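Towns called Birnard, again

Quick one, on my lunch break. Spent all last night on place names when I should of been packing.

So. Birnard. I thought there was one. There are 3, and two are in the same county, which must be fun for the mail. Sneha Rawat wrote in to say her grandmother's Birnard was spelled Bernerd until the railroad sign came back wrong. Love that. Can't prove it.

Ding is easier. One Ding, population 1255, named for a bell or a guy, depends who you ask. Umesh Tyagi says guy.

Still stuck on Camero. Typo for Cameron? Family name? The county clerk had some 21 pages on it and none of them say. Will try agian in November.

More when I get thru the Zoneo letters.
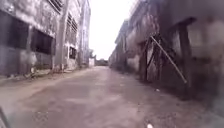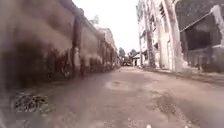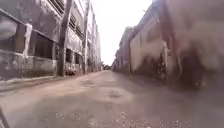 Old walls, all three.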